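Workshop Gear > Hands and Grippers > Kurkia Two-Arm Bench Set

Kurkia Two-Arm Bench Set: can it do your chores yet?
Last updated: 31 Jul 2019

We get the same email every week. Can I buy one of these, stand it in my kitchen and have it clear up? Or, from the shop owners, can it sort my bench while I'm at lunch? So I'm putting my answer on the page where the thing is sold, and you can decide from there.

Short version: parts of a chore, yes. A whole chore, start to finish, with you out of the room? Not for my money, not this year.

The Kurkia set is two arms with a jointed hand on each (we also list the Zimura hands, and people do mix them, but buy your spares from the same maker or you'll be sorry). What I like about it is that it works at ordinary table height, on ordinary stuff. I always tell people to start with a felt or velvety cloth on the table, because round things roll and a hard top makes every small slip worse.
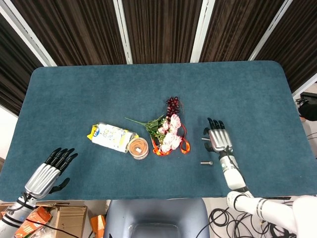 Small hardware is where I'd spend your first month. A bolt is a lovely practice part! It has a head and a thread, so you care which way round it ends up, and it sits low enough on the table that a clumsy approach just pushes it along. Picking one up is fine. Picking one up while you're already holding another is a different job altogether, and if you run a shop floor that's the job you want done.

Food packs are easier than you'd think, as long as they're closed. A round tub with a lid gives you a good shape to close on. Squeezy packs I'm less keen on (they give when you grip, and I've cleaned up enough sauce in my life). Flowers are the ones that get me every time, even artificial ones. Ribbon goes wherever it likes, and there's no obvious place to grab a bouquet that doesn't squash something.
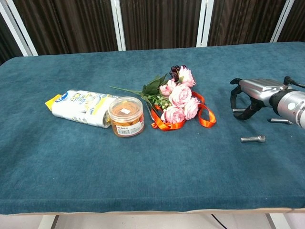
What you get

- 2 arms with hands, cabled
- 3 spare fingertips
- The Trutness bench clamp
- Part no. 991 (the longer wrist cable is 381, sold separately, get it)

Who should buy it

Schools, tinkerers, small shops with one dull repeat job and somebody patient to set it up. If you want your living room tidied, please keep your money and ask me again in November, when the new Kourkoulas hands are due in and I'll have had a proper go with them.

Reader comments

benchrat: Got mine for sorting fasteners. Slow, but I'm slow too. Second the advice about the cloth.

mapleshed: Does the clamp fit a table with a rounded edge? Mine slips a bit.

Reply from the shop: It needs a flat lip underneath. Try a scrap of rubber in the jaw first.

tinpot_77: Still waiting for one that folds fitted sheets.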